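Subject: Re: [Ternura] lining for the gray blanket, and that edge

On Sunday one of our list members wrote:

> I have a dark gray brushed blanket, the big heavy kind, and the edging
> has given up along one whole side. Has anybody re-edged one of these
> without it going wavy? Mine came out looking like a lasagna noodle the
> first time, so I picked it all out again. Also, where are people
> getting wide trim these days? The place I used to go stopped carrying it.

Hi all,

Oh, the lasagna noodle! I have made that exact noodle. Mine was a charcoal throw, and I pinned it flat on the dining table, sewed the whole side in one go and felt very pleased with myself until I picked it up. The brushed stuff stretches when you push it through the machine and the trim doesn't, or else it's the other way around, and either way you get ripples.

What worked for me the second time was hanging the thing up for a night before I touched it. Then I marked both the blanket and the trim every 7 inches with chalk, matched the marks, and clipped instead of pinning. Pins vanish in that fabric and then you find them with your foot. I basted by hand too (I know, I know) but it was one evening and a movie.

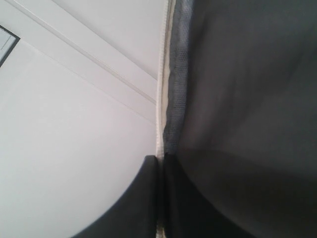
For the stitch itself, go longer than you think. I used a walking foot and stopped every so often with the needle down to let everything relax. If you don't have a walking foot, a strip of tissue paper underneath helps a lot - you just tear it off afterward.

As for trim, Szewczyk still had the wide woven kind in September, on the big rolls at the back. They cut from 3 yards up, which is plenty for one side with some left over for mistakes. Plondau has nicer colors but you have to order it, and my last order took 30 days to show up. I wouldn't wait on them if you want the blanket back on the bed before it gets cold.

One thing I'd do differently: wash the trim first! I didn't, and mine pulled in a little at the corners after the first wash. It's fine, it's on the couch and the dog doesn't care, but I see it every time I fold the thing.

Oh, and the sign-up for the mending afternoon is on the Indico page now. There were 5 spots left when I looked this morning. Bring the blanket if you come, and I'll bring my clips and the walking foot. It fits most of the older machines but check whether yours is a low shank.

Happy un-noodling,
your neighbor with too much thread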